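Home » Ask Trevutside » Big Questions, Small Readers

Why is there always more dust?

You cleaned your room. You were told it was very clean, and somebody may even have used the word "miracle." A few days later there is a gray fuzz on the shelf again, as if you had done nothing at all.

Dust is patient. It is also made of more things than you might like to hear about at breakfast.
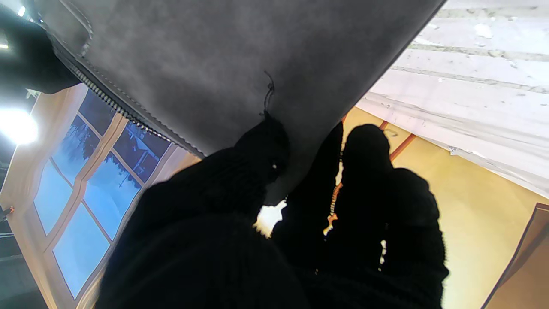
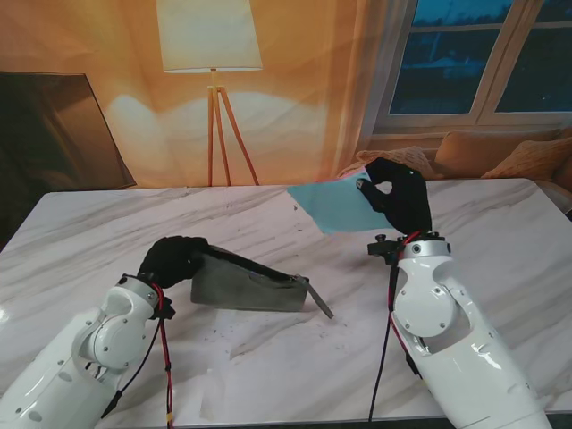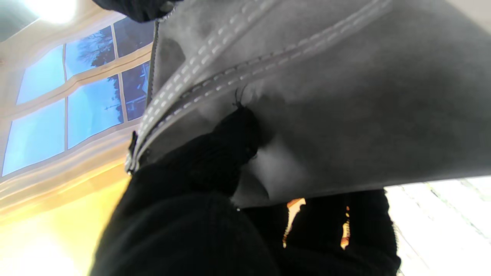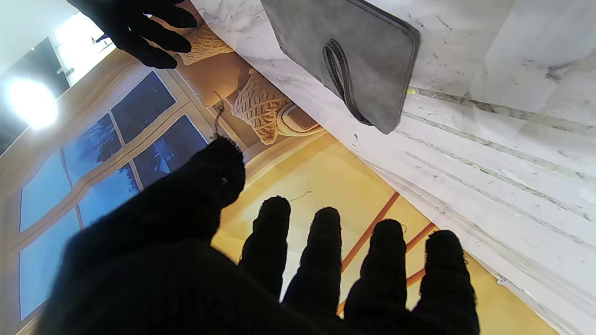 Rengifo wrote in to say that dust is all dead skin and that a big brother had proved it by saying so very loudly. Could we please settle this before December, when the whole family gets together and the argument starts up again?

We can. Big brothers are sometimes right, but loudness is not how you check.

Some dust is skin. Your outer skin is always wearing away in flakes too small to notice, and new skin is always growing underneath. You are doing it now, while reading. Please don't stop on our account.

The rest is a mixed bag. There are tiny threads from clothes, blankets and rugs. There is soil that rode in on shoes. There may be pollen, bits of hair, crumbs, soot from cooking, and pieces of insects that are no longer using them. If you live with a cat, the cat has made a generous contribution.

So no two homes have quite the same dust. A house near the beach at Urnham will have more sand in it than an apartment in the middle of a city. Your dust is a sort of diary, kept by someone with no interest in spelling.

How does it get up on top of the bookcase? It floats. The smallest bits are so light that a person walking past can stir them into the air, and they take a long time to drift down again. Look at a sunbeam in a dark room and you can catch them at it. They are there the rest of the time too – the sunbeam just tells on them.

And dust bunnies? Hairs and threads get tangled together, and the tangle picks up smaller bits as air pushes it along the floor. It ends up under the bed, where there is less wind and fewer feet.

Try it yourself

You will need 2 pieces of black paper and a magnifying glass. Leave one sheet on a high shelf and the other near the front door, wait 3 days, and then look at both. Breathe gently, or your experiment will leave the room.

Next time: Tullen wants to know why socks get holes at the toe and hardly ever anywhere sensible.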